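Brovitz put on a little morning tea in September to show off its new Lalenance range, and I somehow made the invite list (thank you, Elin Rosser, I owe you a flat white). If you don't know Brovitz, they're the ones who bring in a heap of small gadgets and accessories for other labels, including those Clitaler earbuds I wouldn't shut up about last winter.

The range is three things so far: a pair of over-ear headphones, a pocket speaker and a power bank. I went straight for the headphones, of course. They come in a dusty green I really love and a grey I'm less fussed about, and they fold flat enough to go in my handbag without a fight. Battery life is meant to be up to 120 hours, which sounds bonkers to me, so I'll be testing that on my own time!
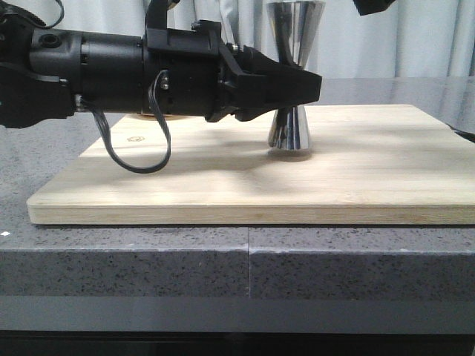 What's in the shops and when

Riet Schouten from Brovitz told us the first shipment is 3000 headphones for the whole country, with only 700 of those in the green. So if you've got your heart set on that colour, get your name down early. The speaker comes a bit later, and the power bank is still waiting on its final packaging. I asked about prices and got a very polite smile. Boo.

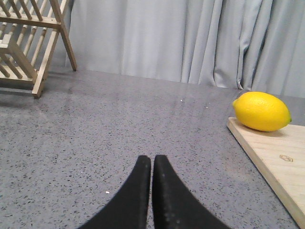

A lemon on a wooden board

I had a good natter with Pui-shan Chu too, who looked after the sound on the speaker. She played us the same song on the old model and then the new one, and even with a roomful of bloggers talking over the top I could pick the difference in the bass. It still gets a bit tinny when you crank it, but for the balcony or the beach I reckon it'll do nicely.

The app is called Sin (yes, really) and it lets you fiddle with the equaliser and switch between 7 saved sound settings. Mine took two goes to pair with my phone, then behaved itself for the rest of the morning.
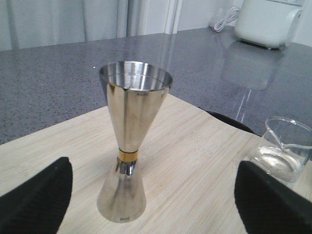 My one grumble is the charging cable, which is tiny. I mean, you'd have to sit on the floor next to the power point! Mirjam Kofler, who was beside me with the grey pair on, had the same complaint, and Riet did write it down, so fingers crossed for a longer one in the box. I've got a green pair on loan for the next fortnight and I'll put up a proper review once I've worn them on the train a few times.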